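FOR IMMEDIATE RELEASE
May 25, 2022

Tastow Historical Society Opens Collection of Flood Memories to the Public

TASTOW – The Tastow Historical Society has opened its collection of written and recorded memories of the Prata River flood to the public. The collection holds 231 accounts from people who lived in Tastow and the farm settlements downstream at the time the river came over its banks. Anyone may read or listen to them in the society's reading room on Zurer Street, free of charge.

The accounts were gathered over four years. Most are short, a page or two in the teller's own words. Others run much longer, and one woman filled three school notebooks, front and back. The society has left spelling and grammar as they were. Where two people remember the same night differently, both versions are kept and neither has been corrected.

The flood reached Tastow before daylight, after two days of rain in the hills. Water stood in the lower streets for most of a week. The grade school on the high side of town took in 300 people, who slept in classrooms and in the gymnasium. Several of the accounts come from people who were children in that gymnasium. They remember powdered milk, wet dogs and a piano that was played late into the night until a teacher closed the lid.

Other accounts deal with what came after – the mud line on the wallpaper, the smell of the feed store, the long wait for the bridge to reopen. Families on the Prata side of the river were cut off from the stores and the clinic, and a farmer's flat-bottomed boat carried mail and groceries across until the road was passable. The owner never charged a fare. His log of the crossings, kept in pencil on the backs of seed invoices, has been given to the society by his grandchildren and can be seen on request. 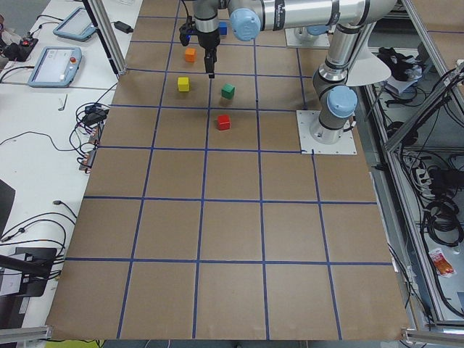 Armindo Aguiar said he had told the story of the boat so many times that his children could finish it for him, and that he was glad to have it written down before he got any more of it wrong. He added that his older sister still disagrees with him about which day the water went down, and that her account is in the collection too.

The society began the project with a notice in the church bulletins and at the post office. Few people answered at first. Many said they had nothing worth telling, or that a neighbor would remember it better. Interviewers then started visiting people at home, and the number grew quickly. A shoebox of snapshots or an old calendar was often enough to get a conversation going.

Former residents who moved away have also taken part. Letters came from nine states, and a number of people who grew up in Tastow recorded their memories over the telephone. The society is still looking for anyone who worked at the Zinel cannery, which closed the year after the flood and did not reopen. Only two accounts from cannery workers have been collected so far.

"We have plenty on the school and plenty on the bridge, and almost nothing on the cannery," said Borislav Nedeljković. "If your mother or your uncle worked there, please call us, even if all you have is one story." 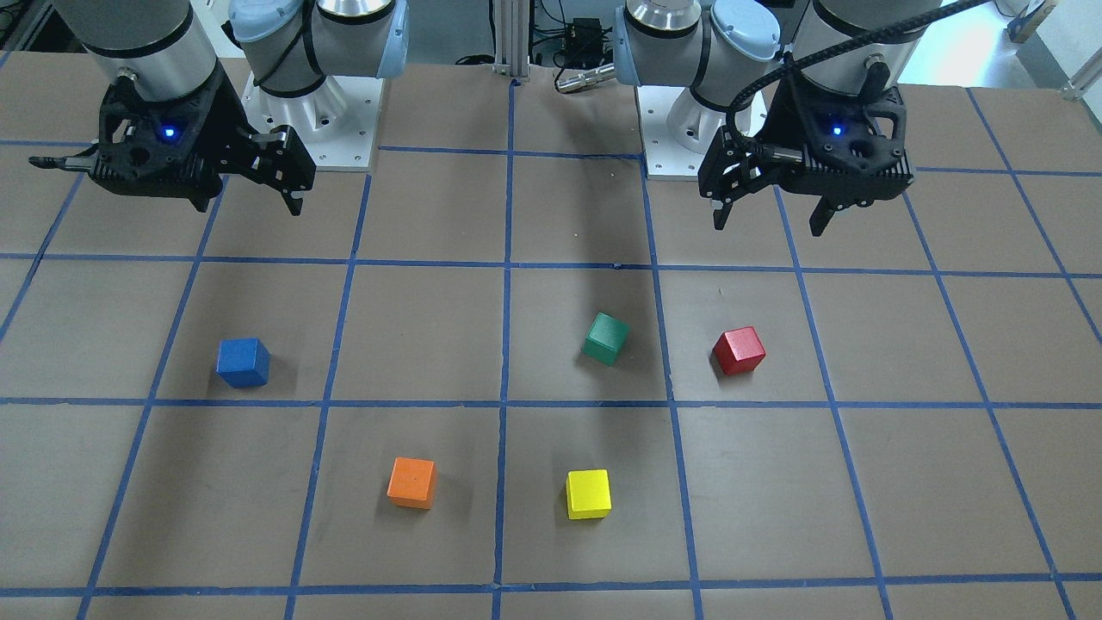
Five wooden cubes on a taped grid.

A printed selection of 100 accounts will be published by the society under the title "High Water at Tastow." The first printing is 800 copies. The book has an index of family names and a hand-drawn map of the town as it was before the flood, with the streets that were later moved or closed. Copies may be reserved at the reading room or by mail. Families who contributed an account will receive one copy at no cost.

The reading room is open Tuesday through Saturday, 10 a.m. to 4 p.m. Headphones are provided for the recordings. Visitors who would like to add their own account may write it at the desk or ask for an appointment to be recorded. Typed copies in large print are available for most of the collection.

School groups are welcome by arrangement.

Contact: Tastow Historical Society, Zurer Street, Tastow. Please ask for the reading room desk.

###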